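One lamp, one cup, one sheet of paper

The tidy desk piece was meant to be 930 words and a shopping list. Then I threw the shopping list out. Most of us own too much desk stuff already, and the pens are always in another room.

So – the small desk. Lamp, paper, something to stand the markers in. Start there and see how long you last. 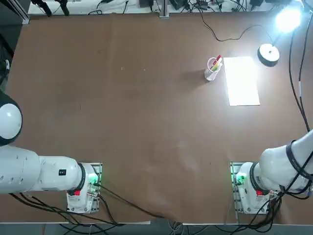 Markers first. Any old cup will do, and a see-through one means no rummaging for the red. Mine came out of a kitchen cupboard in August and never went back. Keep it small. A big pot fills up with dead biros inside a week, I promise.

Then the lamp. Bendy neck, round base, shade you can push about. I tried the Nomine and the Bridia, both fine, both a bit bright for late evenings. Chettiar do a nice one, but 476 rand is a lot for a bulb on a stalk.

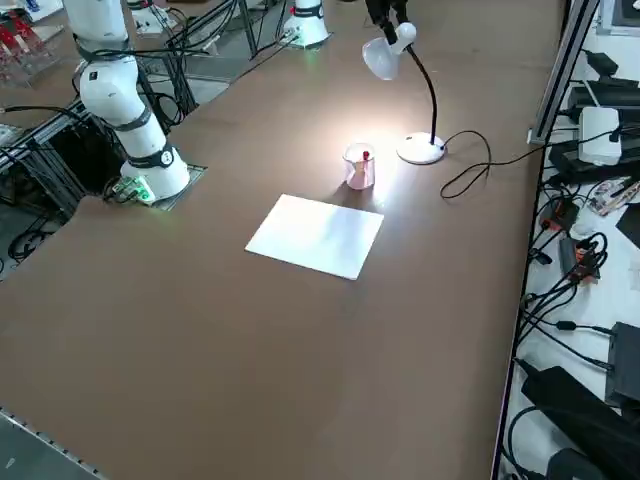
Lamp on, cup in the bright patch.

Where to point it is the real argument. Straight down on white paper and you get glare, squinting, a headache by teatime. Tip the shade or slide the page out a bit. Right-handers usualy want the light from the left so the hand's shadow falls out of the way. 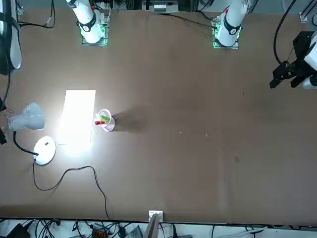

Zanele Shezi disagrees with nearly all of that. She wants the lamp behind the page and as low as it will go, and she says a cup belongs at the back of the desk, where an elbow can't find it.

Fair enough on the elbows. And the cord! Leave some slack but run it off the back if teh socket allows. A clip helps. Pidus sell them in bags of 13, far more than I'll ever use.

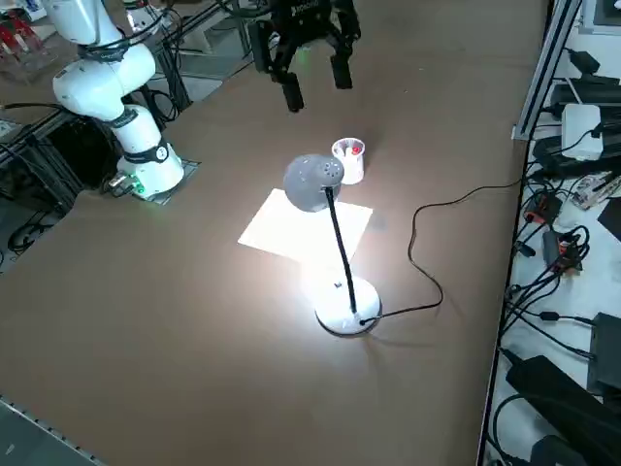
Last job, paper. One sheet out at a time, the rest in a drawer. I lasted four days, then the post came.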